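Why Is a Pillow So Soft?

Flop down on a pile of pillows and what happens? You sink! Flop down on a sidewalk and you get a sore bottom. Both are solid things, so why do they feel so different? The secret is air - lots and lots of it.

What's hiding inside

Many pillows are stuffed with fluff. Zoom in on a bit of fluff and you'd see a wild tangle of thin, bendy threads with air in all the gaps. When you lean on it, the threads bend and the air gets squeezed out through the cloth. Whoosh!
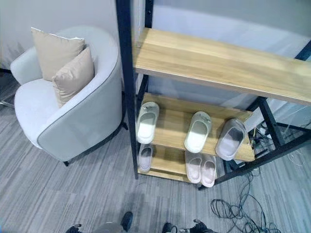 Let go, and the threads spring back toward their old shape and air sneaks in again. Foam works in a similar way, but it has tiny bubbles where fluff has threads. A sidewalk hardly bends at all, so it pushes back hard on one small part of you. A pillow wraps around you and spreads the push out. That feels great!

Air keeps you cozy, too. Trapped air is slow to carry heat away, so a thick pillow can warm up under your cheek. 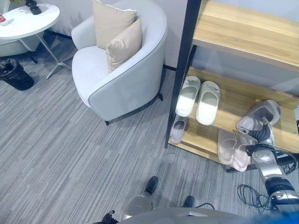
Try it yourself

Press your hand into a pillow and count to 2. Let go and watch closely! Does it puff up fast or slowly? Now try a folded towel, then a sponge - which one springs back best?

Written by Akua Mensah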